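About Us

Fivelitz is a small company that looks after office computers for people who'd rather not think about them. Dentists, a tile shop, two law offices, a bakery. Started by Banafsheh Alipour and Palesa Mtshali, who were both fixing everyone's PCs for free anyway. Rahman joined later and runs the front desk and the phones.

What we do: setup, backups, repairs, moving offices, getting your old files off your old machine. Printers too. Yes, even that one.

Most of our customers are on the monthly plan. 20 machines or fewer is our sweet spot, more than that call us and we'll talk.

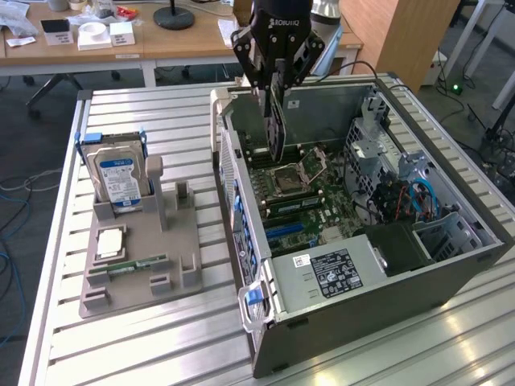 No long contracts. Month to month, cancel by email. Prices are on the Plans page and they're the same for everybody, old customers and new.

We pick up and drop off inside city limits. Outside that there's a small fee, ask Rahman. Loaner laptops while you wait, first come first served, please bring the charger back with it.

We answer the phone ourselves. Weekdays, plus Saturday mornings in April when everbody's doing taxes. Leave a message after hours and you'll get a call the next morning, usually from Palesa.

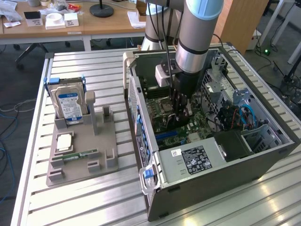 Hard drive and open desktop tower on the table.

Old equipment: drop it off, we wipe the drives and send the rest for recycling. Ask for the wipe certificate if you need one for your records. No TVs, no microwaves.

Suite 3, 1389 Coko Street, around back, blue sign. Parking is free but tight. Phone ext. 3539 for billing, anything else just stay on the line and one of us will pick up. Walk ins welcome, appointments go frist.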